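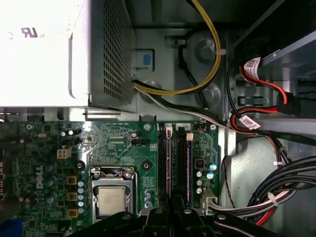

关于我们

Wunska是一家做漫画翻译和嵌字的小公司,总部在Grarstead。用“总部”这个词有点心虚,毕竟我们没有分部。办公室在二楼,楼下是家修鞋铺,下午四点以后会传来敲鞋钉的声音,节奏相当稳定,有位译者坚持说她翻格斗漫画的时候特别需要这个。

我们的主业是把日文漫画译成中文,少女漫画和校园题材占了一大半,剩下的是美食、猫,以及一些很难归类的作品(比如一部讲灯塔管理员每天给海鸥写投诉信的,连载了八卷,海鸥始终没有回信)。平台找我们做的多是电子连载,出版社找我们做的多是单行本。前者催得急,后者改得多,我们两边都接,所以又急又改。

公司的来历

公司最早是一个漫画感想博客。当时两个人轮流写,每追完一话就发一篇,从女主角的发卡写到作者在页边空白处抱怨交通。有一阵子我们对某部作品的学生会篇意见很大,连写了八篇,越写越长,最后一篇比那一话的台词总量还多。博客的读者不多,但都很会挑错字,其中一位后来把我们介绍给了Dultton,一家专门出冷门漫画的小出版社。Dultton来信问我们愿不愿意试译一章,我们回信的速度快得有失体面。

试译稿退回来的时候,红字比黑字多。编辑在末尾写了一句:“人物开始像人说话了,请继续。”这封信现在还贴在茶水间,旁边是一张过期的外卖优惠券,两样东西都没人舍得撕。

那部作品后来出完了,卖得怎么样我们没好意思细问。Dultton又给了下一部,我们把这理解为一种答复。

我们怎么干活

每部作品固定一位译者、一位校对和一位嵌字,从第一话跟到完结。中途换人的代价我们领教过:前半部里叫“会长”的那位,到了后半部成了“会长大人”,读者以为两人之间发生了什么,还写了很长的分析。分析写得很好,我们不忍心澄清,后来单行本里还是改了。

人称和语气统一记在一个叫Overgaard的内部词表里。名字没有什么深意,是建表那天桌上一本旧字典的书脊上印的字。词表里记着谁对谁用“您”,谁生气时反而更客气,谁的口头禅在第几话悄悄停用了。新同事入职头一周的任务就是读词表,一般读到第三天会来问,能不能先看漫画。可以。

拟声词是另一回事。日语里安静也有声音,这一点折磨了所有做这一行的人。一个角色站在雪地里,背景写着两个字的“无声”,译成“静——”有人嫌傻,译成“一片寂静”占不下格子,留着原文加小注,读者又说像在看论文。我们的规矩是先看画面有没有地方,再看那一页读起来快还是慢,最后由嵌字说了算。嵌字说了算这条是嵌字自己加上去的,校对没有拦住。

谐音笑话能在中文里另找一个就另找一个,找不到就老实加注。我们知道注释里的笑话不好笑。

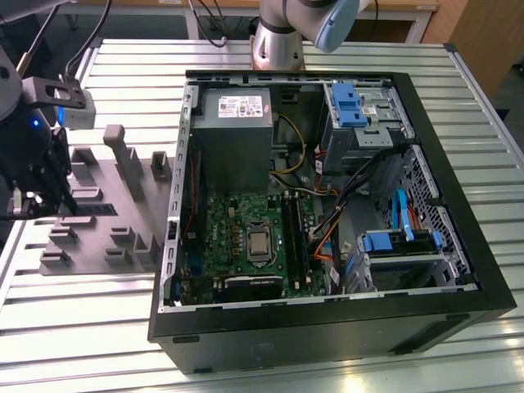

侧放的黑色台式机箱,侧板已取下

每话交稿之前要通读一遍,由没有参与这部作品的人来读,读者视角,不看原文。通读的人只需要标出“这里我停了一下”。不必解释为什么停,解释往往会引起争论,争论往往会持续到晚饭。

接什么,不接什么

我们接:
连载漫画与单行本的中文翻译、校对、嵌字
旧译本的修订(请先告诉我们旧译者是否还会看到)
漫画附录、作者后记、画集短文
角色设定集,包括那些把血型和讨厌的蔬菜写得比剧情还细的

我们不接:
没有授权的作品
今天下班发来、明天上班要的整卷
“翻译很简单,主要是打架”的作品,直到我们亲眼看过它有多少台词

报价按页算,字特别多的页另议。推理漫画的最后一卷基本都属于另议。

关于博客

博客还在更新,频率取决于大家对当季作品有多不满。规矩和当年一样:剧透写在标题里,夸要说出夸哪一格,骂也一样。自家翻译过的作品我们不写评论,一来不公道,二来写着写着会变成给自己挑错,这种事校对一个人做就够了。

每年六月,博客会办一次“没人问的奖”,颁给年度最佳配角的背影、最努力的网点纸之类。没有奖品。曾有一位漫画家在自己的单行本后记里提到得了这个奖,语气很困惑,我们把那一页复印了一份,贴在优惠券的另一边。

加入我们

目前在找能做少女漫画的兼职译者。日文要好,中文要更好,还要受得了同一句“笨蛋”在一卷里出现许多次,每次的意思都不一样。投稿请附一段试译,作品自选,长度在十页以内,另外写几句你最讨厌的一个译名和你会怎么改。这一栏我们看得最认真,也看得最开心。

嵌字岗位暂时满员。现任嵌字请我们写明,他没有要走的意思。

联系与来访

合作事宜请用本站的联系表单,试译投稿请走同一个表单,标题注明“试译”。来信都会回,赶稿期间回得慢一些,措辞可能也短一些,请不要往心里去。

欢迎来Grarstead坐坐,来之前打声招呼。门铃坏了,敲门请避开楼下敲鞋钉的时段,我们分不出来。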